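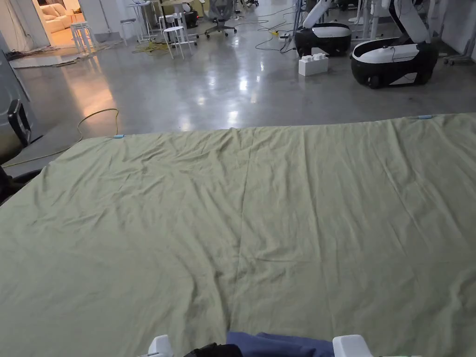

Ticket 19: flat sheet won't sit square, clips on far hem

Tickets > Bedding > Flat sheets > Open

Opened by Manouchehr Mazandarani, 6/5/26

Okay, me again with the green sheet. It's the big sage one from the Tadik set, and I still can't get it to fold into anything I'd want to put on a shelf. I've got it spread out flat with the two little light-blue clips on the far hem, one toward the left and one up near the right corner, and it's wrinkled all over. The one that bugs me most is the long fold line that starts near the middle on my side and heads for the far edge. The diagonal creases I can live with.

What I've tried so far:

First try: smoothed it with my hands from the middle out. Looked great for a minute, then I folded it in half and the top layer had crept over so far that the corners weren't even close. Unfolded, started over.

Second try: clipped the far hem before smoothing, then pulled toward me. Much better! The hem stays pretty straight now. But I think I'm pulling harder on one side than the other, and there are still small rumples up by the hem that I can't reach without leaning on the whole thing and making new ones.

Third try: shook it out and laid it down again. No change to the big fold line. I'm guessing it got pressed in while the sheet sat at the bottom of the Bangash bin (it's been in there since October, my fault).

Things I haven't tried: ironing, steaming, washing it again. I'd like to avoid the iron if I can – it's a queen and my board is tiny.

Questions for whoever picks this up: should the clips go right on the corners, or in a bit? And is it worth getting more of them, say 5, and doing the sides too?

Update, same ticket: Britotard support wrote back and said to move the clips out to the corners, then walk to each side and tug gently, never from one spot only. Also to fold lengthwise first, along the old line if it's anywhere near the middle, and stop fighting it. I hadn't thought of that – I've been trying to flatten the thing when I could just use it.

Going to do it that way and leave the iron put away. If the halves line up within 2 inches I'm calling it good and closing this. Leaving status as open for now, and please don't merge it with my pillowcase ticket, that one is a whole different mess.

Contact Dutix Home Help | Copyright Dutix | Back to top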